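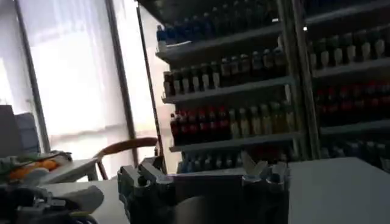
着古した布で裂き織りを始めて、すっかり夢中です! きっかけは友人の天野千晴さんにもらったコースター。手ざわりがよくて、毎朝マグカップを置くたびに触ってしまい、とうとう自分でもやってみることにしました。作業場所は白くて平らな台がいちばん。つやのない白だと布の色がそのまま見えて、配色を考えるのがぐっと楽になります。うちの食卓は濃い茶色なので、今は白い模造紙を敷いてしのいでいます。

織り機はフジモト手芸店で見つけた中古の卓上型で、4000円でした。帰りの電車で膝にのせて、ずっとにやにやしていたと思います。経糸は生成りの綿糸。最初の一枚は端がどんどん内側に寄って、できあがりは見事な台形に……。千晴さんに見せたら「緯糸を斜めに入れて、ふわっと山を作ってから打ち込むといいよ」とのこと。やってみたら、本当に端がまっすぐになったんです!

材料は家じゅうの引き出しから出てきます。首まわりの伸びたTシャツ、色のあせた枕カバー、父の浴衣の残り。洗って乾かしたら、くしゃっとしたままでも気にせず台に置いて、どれから裂こうか眺めるのが楽しい。

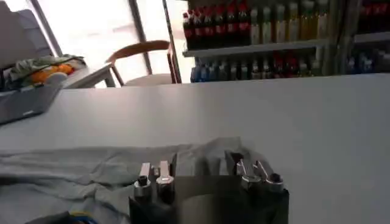
布を裂く

綿の平織りなら、端に小さく切り込みを入れて手で一気に。ビーッという音が気持ちよくて、つい裂きすぎます。Tシャツのようなニット地は裂けないので、はさみで輪にぐるぐる切っていきます。幅は1センチ半が今のところ好み。細くすると柄が細かく散って、太くするとぽってりした厚みが出ます。浴衣の藍は細めにしたら、夜の川みたいな色になりました。

裂いた紐は玉に巻いて、かごへ。灰色は地味かなと思っていたのに、藍や生成りの間に一段入れると隣の色がぱっと明るく見えるので、今では真っ先になくなります。
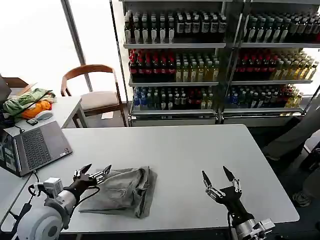 しわの寄った灰色の布。

次はランチョンマットを二枚、11月の母の誕生日までに織るつもりです。緯糸は藍と灰色で、端に一本だけ赤を入れようかなあ。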